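Plastic housings and the repair bench: a conversation with Parveen Mengal

Parveen Mengal has spent most of her working life on the enclosures of small electronic products, first as a mold designer and later as the person who writes the service documents. She now reviews housings for Nollotel, a contract design office, and teaches a short course on design for disassembly each June. We spoke on 7 May 2021, mostly on the subject of clips.

Her starting point is that a snap-fit is a spring and should be calculated as one. "People draw a hook, they look at a hook in the last product, and they copy it," she said. "The hook is the part you see. The part that does the work is the beam behind it. If the beam is short and thick, the strain at the root goes over what the plastic can take, and you get a white line the first time the case is opened. The second time you get two pieces."

The cure is usually length. For a plain cantilever, doubling the length of the beam cuts the strain at a given deflection to a quarter, while thinning the beam by half only cuts it in half. Mengal prefers a long beam molded flat along the wall to a short one standing up from the floor, even though the former takes a more complicated tool. She also wants a radius at the root, and says that its absence is still the most common fault she sends back.

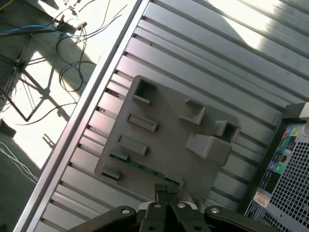

The second most common fault is the return angle. A hook with a square back face holds well and cannot be released without a tool pushing directly on it. "That is fine if there is a window for the tool. Mostly there is no window. The designer expects the technician to know where the clip is, and the technician has a flat blade and a guess." She asks for a sloped back face on any clip that cannot be reached, and for a mark on the outside of the case wherever a blade is meant to go in.

I asked whether screws would settle the matter. She was not enthusiastic. A thread-forming screw in a plastic boss has its own limited life, and the limit depends on who is holding the driver. On the Makdale thermostat, which her group revised twice, the bosses were rated for repeated assembly but stripped in the field. Technicians were starting the screw on a fresh line each time and cutting a second thread across the first. The service sheet now says to turn the screw backward until it drops, then forward. "One sentence. It was missing for years."

She keeps a log of test openings. For the thermostat, the original clips were cycled on 100 samples, and 70 had at least one broken hook before the tenth opening. The revised clips, with a longer beam and a change of resin grade, were taken to 200 openings on a smaller set without a break. Mengal is careful with the second figure. The tests were done at room temperature on parts that had never been in a wall. Heat and age both make plastic less forgiving, and she would like to see the same test run on units returned after several years.
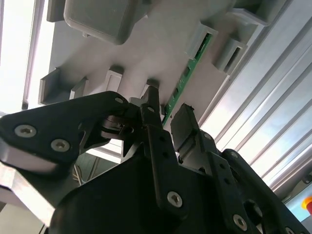
Resin choice takes up more of her time than it once did. ABS is easy to mold and tolerates a little abuse at the clip. Polycarbonate blends are tougher but can crack where cleaning solvent has sat in a corner under stress. Glass-filled grades are stiff, hold their dimensions, and make poor springs. "If you have a glass-filled case and you want clips, put the clip on the other part," she said.

Cost comes up in every review. A side action in the tool, needed to form an undercut that cannot be pulled straight, added 700 dollars to one small Vinditz mold and was argued over for two meetings. Her view is that the argument should include the service side - replacement cases, labor, returned units - and that it seldom does, as those costs sit in a different budget.

She is less certain about adhesives. Isah, a former client, moved to a bonded seam to meet a water rating, and the product passed. It also became impossible to open without cutting. Mengal had proposed a gasket with a clamped lid, which would have made the case thicker. The client chose the thinner case. "I understand the decision. I would only ask them to write it on the drawing: not serviceable. Then the people downstream can stop looking for the clips."

Her course covers the same ground, with a bench session in which each student opens an unfamiliar case and records the order of the steps. The written record is graded. The condition of the case is noted but carries no marks.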